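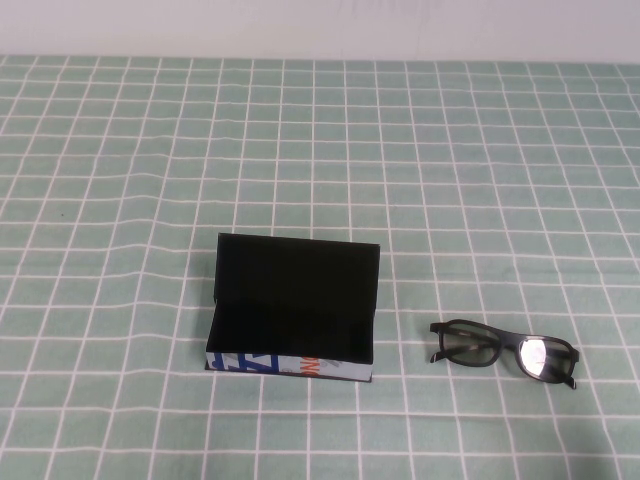 Oana Văduva
Contributing writer, blogging and life abroad

Blogging abroad > Guides > Moving your blog

How to move an expat blog off a free host (and what to leave behind)

Every free blog host I've used has promised that leaving is easy. Plodus says it on the sign-up page, in a friendly green box, and then puts the export button four menus down under a heading called Wellbeing. I moved my own blog in November, after five years of posts about living in Asville, and it took most of a week of evenings. The guides I read beforehand said an afternoon. I suspect they were written by people with twelve posts and no photos.

What follows is the order I'd do it in if I had to do it again. It assumes an ordinary expat blog: long posts, lots of pictures, a blogroll full of people who have since gone home, and comments from your aunt.

Decide whether you need to move

Most advice on this comes from sites that earn a commission when you buy hosting, so read it accordingly. "You don't own your content" is the usual line. Have a look at the terms of your host. Plenty of them say quite clearly that you do own it, and the real question is whether you can get it out in a form that's any use.

Good reasons to move: the host has stopped fixing things, the ads have got worse than you can stand, or you want an address that doesn't have somebody else's company in the middle of it. Poor reasons: you read that serious bloggers self-host, or your numbers are down. Mine were down before the move and they were down after it.

Make a copy before you touch anything

Run the export and save the file somewhere that isn't your blog's own media library. Then open it. I mean really open it, in a plain text editor, and search for a sentence from your oldest post and another from your newest. My first export stopped at post 1000, with no warning and a cheerful message saying it was complete. I had to export by year and stitch the pieces together.

Check these while you're in there:

- Drafts and private posts. Many exports skip them.
- Comments, with their dates.
- Accented letters. If you live somewhere with diacritics, you'll find out fast whether the export was built by anyone who has met one. My own surname came out with a question mark in the middle.
- Static pages, such as your About page and that cost-of-living page everyone finds through a search.

Get the pictures separately

An export file usually holds the addresses of your photos and not the photos. When you import it, the new site goes on showing them from the old host, everything looks fine, and you close the old account feeling clever. Then you have a blog full of grey boxes.

Some importers have a tick box for fetching attachments. Tick it, but don't trust it. Let it finish, then right-click a picture in an old post on the new site and see what address it has. If the old host's name is still in there, that picture hasn't moved. I had over 20 posts where the importer had quietly given up, nearly all from the same summer, and I re-uploaded those by hand with a podcast on.

Set up the new address quietly

Buy the domain from one company and the hosting from another if you can bear the extra login. It makes the next move less painful, and there will be a next move. Turn down the extras offered at the checkout. I was invited to buy a "trust seal", a site scanner and a second domain ending in something I'd never seen before. I have not missed any of them.

Be careful with country domains. A few want proof that you live in the country, and if your visa lapses or you move on you may have to hand the address back. For a blog about being foreign that's a silly thing to hang everything on.

Keep the new site hidden from search engines until the import is done. There's normally a setting for it. Put a note on your fridge to switch it off again afterwards.

Point the old posts at the new ones

If your old host lets you set up a redirect, pay for it, even if it galls you. Plodus charges for a year at a time. I paid for the one year and let it go after that.

If there's no redirect, do it the dull way. Find your 19 or 20 most-read posts, go into each one on the old site, and put a plain link at the top to its new home. Leave the rest. People who tell you to do every single post haven't looked at which ones get read. At my place it was one post about registering a car, one about finding a dentist, and a recipe I don't even like any more.

The badges

Expat blogs of a certain age have a sidebar full of them: directory listings, awards, honourable mentions, "featured on". I had five. Click each of yours before you carry it across. Two of mine led to parked domains and one to a site selling vitamins. A badge also loads from somebody else's server, which can slow your page down or change into something you didn't agree to.

Keep the ones you're fond of as plain text on your About page, with the year. As for whether any of them ever brought me a reader, I looked through the old statistics and couldn't find one. Your experience may be better. If a directory still lists you and is still being looked after, write and ask them to update the link. The Plerthorpe expat listing answered me in a day. The others haven't yet.

Telling your readers

One short post on the old blog, one on the new, and an email if you have a list. Skip the countdown. Mention that anyone using a feed reader will need to subscribe again, and expect a few people to miss it and write in the spring asking if you've moved back to Canada.

Then leave the old site up for as long as it costs you nothing. I still log in to mine every so often to approve a comment on the dentist post.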